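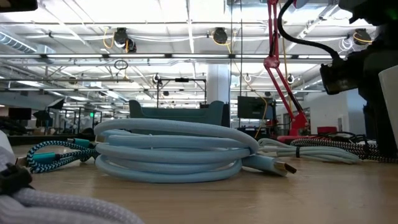

Progress report, Curano seafront lights, 27/06/2019. Survey of the promenade columns is complete, and Zaruvex has delivered 9 of the festoon sections. Control leads are now sorted by jacket: light blue braid with a gold-tipped plug for audio cues, blue-and-white zigzag with teal connectors for data.

Two columns failed the load test and will be replaced by Wurkex. About 1000 lamps remain on order. The switch-on stays set for October. Second payment is requested.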